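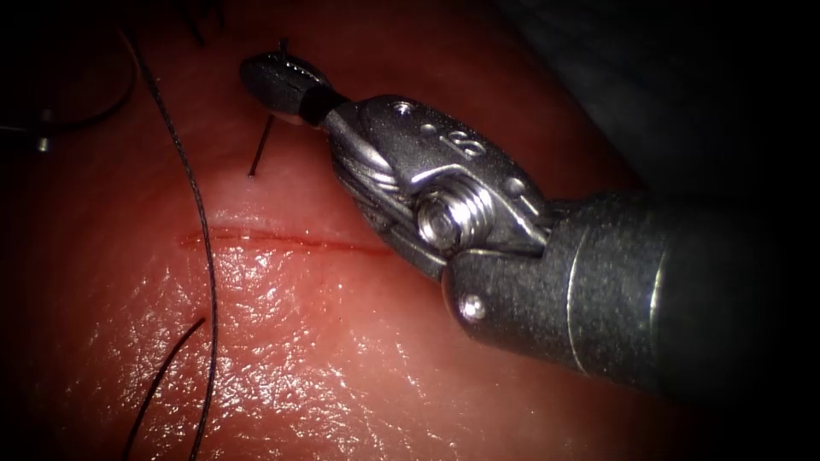

Issue 302

The machine does the stitching, Azra does the worrying

Azra Stoyanova has two chairs at work. One is at the console, where she used to spend most of her day steering the instruments by hand. The other is a kitchen chair from the staff room, and she sits on it while the software has its turn. "I was trained for years to sit in the first chair," she says. "For the second I got an email."

She is a senior bench operator at Pillai, which tests surgical tools and suturing software at its site in Costhorpe. The work goes on over pads of pink practice tissue, glossy stuff that gets cut in a straight line and then has to be closed again with black thread. Until last December a person did every stitch. Now a program called Kerska does a good share of them, and the people who used to do them keep an eye on it.

I had expected something grander. The room has the hum of an office fridge and a biscuit tin marked SHARPS, which I was told is a joke and was also told not to open.

"People come in and look for the robot's face," Stoyanova says. "There isn't one. There's a wrist, and a pair of jaws smaller than your fingernail, and that's who I work with." 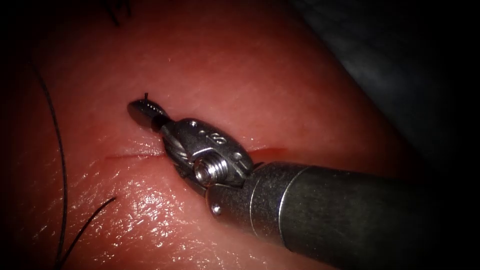 Needlework at Pillai: the jaws over the incision, with suture thread lying to the left.

How is it as a colleague? She gives this more thought than I was ready for. "Punctual. Doesn't want the window open. It has no idea when it's making a mess, though, and a trainee at least goes red."

Her day is split in a way it never used to be. In the morning she sets out pads, makes the cuts and threads up. Then Kerska runs, and she watches with a thumb near the pause button. In the afternoon she goes through the recordings and marks each stitch as good, poor or what she calls "character-building". The target is 400 marked stitches a week, and there is a chart of it on the wall by the door. Someone has drawn a small gravestone at the end of the line.

"I used to go home with sore hands," she says. "Now it's my eyes. I asked if we could swap back on Fridays but that got written down as feedback."

There were 12 operators in the group before the change and there are 12 now, a fact the management mentioned to me before I had taken my coat off. Stoyanova doesn't dispute it. What has shifted, she says, is who gets to be good at things. The new starters are quick with the marking software, which is called Trikix and crashes if you type a comma. They don't get much time at the console. "They can tell you a stitch is bad from across the room. Ask them to put in a better one and it goes quiet."

She has taken this up with her manager, and has won each starter an hour a day of sewing by hand, with the software switched off. It appears on the rota as "manual baseline capture". She calls it practice.

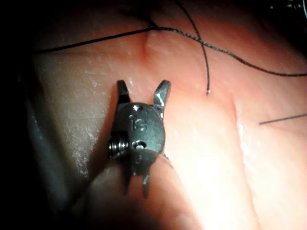
"It's the thread that gets you"

Needles she is relaxed about. A needle is stiff and goes where it's sent. Thread, according to Stoyanova, has opinions. It drapes itself over the ridges in the pad, crosses over other thread, and lies there looking like four different problems. She can sort it out by feel, or could when she was the one pulling. Explaining to a programmer how she does it has taken up a good part of her year.

"They ask me, what's the rule? And I say, well, you sort of tease it. So they write down 'tease' and look at each other."

Some of her teasing has made it into the software all the same. There is a little backwards tug before Kerska tightens a knot, and it is hers, picked up from her recordings. She spotted it one afternoon on the kitchen chair and had to get up and walk about for a bit. Was she flattered? "I was, for a minute. Then I thought, I never signed for that."

Nobody has offered her a royalty. She has been given a second monitor, and she would like it noted that she asked for a better chair.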